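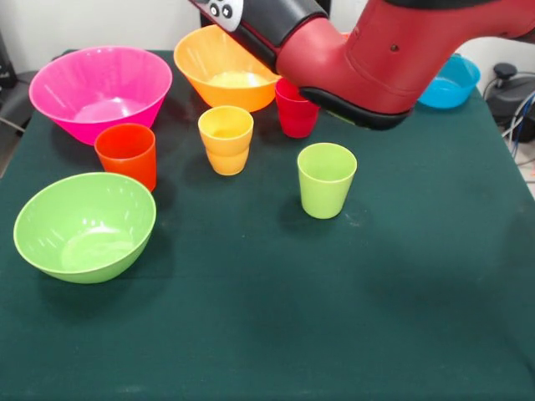 3. What people call the dishes

3.1 Why plastic dishes

I came to this topic through washing up. In the share house I lived in while I was writing my honours thesis, one cup was "the pink one" to me, "the purple one" to my housemate and "the not-red one" to her brother, and we got along perfectly well for two years without ever agreeing. Most of the work on colour naming uses printed chips or patches on a screen, with good reason (you can control them), but I wanted to know what people say about things they pick up at breakfast.

Cheap plastic tableware suits this nicely. It comes in solid colours, with no pattern to latch onto, and the same colour often turns up on a bowl and a cup in the one cupboard. The four bowls and four cups in Figure 1 are the sort of thing I mean: bright, plain, and close enough in kind that "the cup" on its own won't get you very far. You have to say something more, and what you say is usually a colour.

3.2 Households and recordings

I worked with 7 households, all of them with at least one child under ten. Obsa Feyisa did the home visits in Pultach and I did the ones in Rangel, and we swapped notes by phone every evening while they were fresh. Each family left a small audio recorder running on a shelf during breakfast and tea through July. We asked them not to do anything differently, which of course meant the first few mornings were terribly polite. I've dropped those.

What was left gave us a little over 4000 requests and mentions involving a dish. From these I pulled a set of 500 for close coding, spread evenly over adults and children. Genivaldo Toledo coded the lot a second time without seeing my labels. Where we disagreed we listened again together, and if we still disagreed the item went in as "unclear". I'm quite fond of the unclear pile and come back to it in Section 5.

A word on the coding itself. We marked the head noun (cup, bowl, plate, "thingy"), any colour word, any other describing word, and whether the listener asked for more. We did not try to match each colour word against a measured value. I had planned to, and even borrowed a meter, but kitchen light at breakfast changes so much between the window and the bench that the readings were no use to anyone.

3.3 Colour words and neighbours

The plainest result is that people choose a word by looking at what else is out. A green bowl on its own is "the green bowl". Put it next to another green and it turns into "lime" or "light green" or, in one family, "frog". Children did this as readily as adults, which surprised me – I had expected the under-fives to stick to one word per dish and get cross about it.

Reds and pinks were where the real arguments happened. Figure 2 has a useful set for thinking about it. With a small red cup and a large magenta plate on the same surface, "red" is safe for the cup, and the plate needs something else. In our recordings, a plate of that sort of colour was called pink, purple, dark pink, "raspberry" and, by a grandmother who did not care for it, "that awful one". Take the red away and some of the same speakers happily called the same plate red. Only one adult ever said magenta, and she used to sell curtains.

Size did some of the work too, though less than I'd guessed. When a big plate and a small cup shared a colour, speakers leaned on the noun and left size out. Size words mostly came in when the noun was the same and the colours were hard to split, as in "the little pinky cup".

Figure 2. Dishes in neighbouring and contrasting colours on dark green: a lime-green bowl, a small red cup, a small yellow cup, a large magenta plate and, at left, an orange plate partly covered.

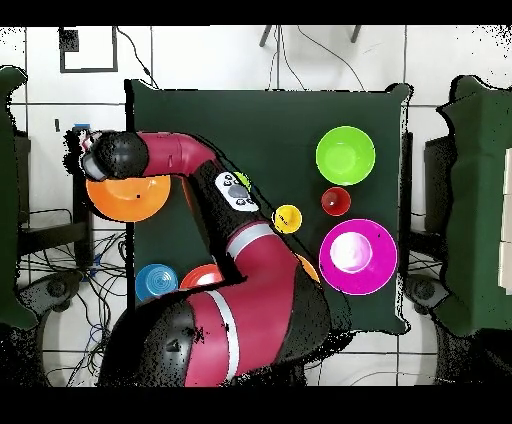

3.4 Names that stick

Some labels stopped describing anything. One household had a bowl they all called "the new blue", though it had been in the cupboard since before the youngest was born, and another used "Nana's yellow" for a cup that Obsa swears was orange. I treated these as names and counted them apart from colour words, even where a colour word was sitting inside them.

They behaved differently in the recordings as well. A name stayed put when the neighbours changed, so "Nana's yellow" was still "Nana's yellow" beside a truly yellow plate. Visitors found this baffling, and a fair few of the clarifying questions in our data come from cousins and babysitters asking which yellow was meant. Children were the strictest keepers of names. One four-year-old corrected her father on "the new blue" twice in the same breakfast.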